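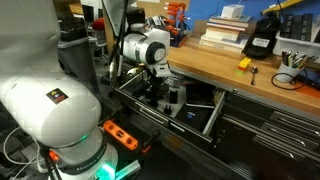 Truren's fingers are too soft for anything with square edges, according to a comment left under my last entry, and I'd be better off with the Pettigrew pair and a bit more squeeze.

30 Jan 2019. Well, I did try the Pettigrews, and I'm a convert! They cost a fair bit more, but swapping them over is so much quicker (two screws, lovely) and the Inau controller picked them up first time.
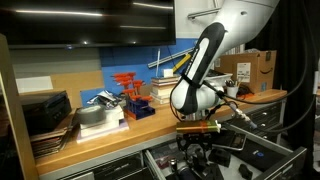

Grip force is the thing I keep fiddling with. I've settled on 25 newtons for now – 22 felt mean. The striped block is my favourite test piece, nice flat sides, and I like seeing it held up over the edge of the bench with the open drawer underneath. Spoons are another matter. I'll have a go at those in February, once the Plusero pads come.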